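Nultemell Hall: kitchen and store room check
Done by me (Misaki), 2020-04-30, with Nanami Aoki holding the torch and the other end of the tape measure

Right, same order as last time so the two sheets can sit side by side. OK means OK, everything else has a comment.

Front door and porch
Door closer: OK. Much gentler than it used to be, hooray!
Mat: curling at the left corner again. I taped it down but it wants replacing before someone goes flying.
Porch light: OK

Kitchen
Fire blanket: OK, on its hook, pull tabs hanging free.
Extinguisher: pin in, needle in the green, label readable. Service falls due in September and I've written that on the wall planner in red.
Kettle flex: not OK. There's a nick near the plug, so I've cut the plug off and put the kettle in the bin bag by the back door (please don't rescue it).
Fridge: 4 degrees on the little thermometer, good. The door seal is grubby and I gave it a wipe, but it needs a proper go with a toothbrush.
Hot tap: runs very hot very quickly. Nanami thinks the thermostat has been nudged up, and I'd like Nakajima to look at it when they come for the boiler.
First aid box: short of medium plasters and the eye wash is out of date. I've ordered both.

Corridor
Emergency light: came on with the test key and stayed on, OK.
Exit route: two stacks of chairs had crept back in front of the fire door. Moved. I've moved them before and I expect I'll be moving them again!
Smoke alarm: OK, loud, sorry to the neighbours.

Store room
Shelving: the Gresard unit is still not fixed to the wall. It wobbles if you lean on it. Nothing heavy above waist height until it's bracketed, please. 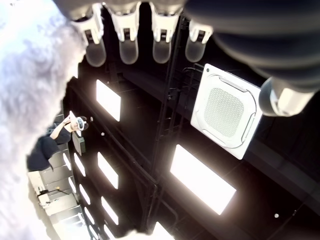 Stepladder: rubber foot missing on one side, so I've tied a label on it and turned it to face the wall. The Cevby one is fine, use that.
Extension reel: OK, but do unwind it all the way before plugging a heater in, they get ever so warm coiled up.
Paint tins: three with no lids worth the name. Nanami is taking them to the tip.

Cupboard key is back on hook 28. Meter reading while I was in there: 3840.

Still to do: mat, kettle, shelf brackets, ladder foot, hot tap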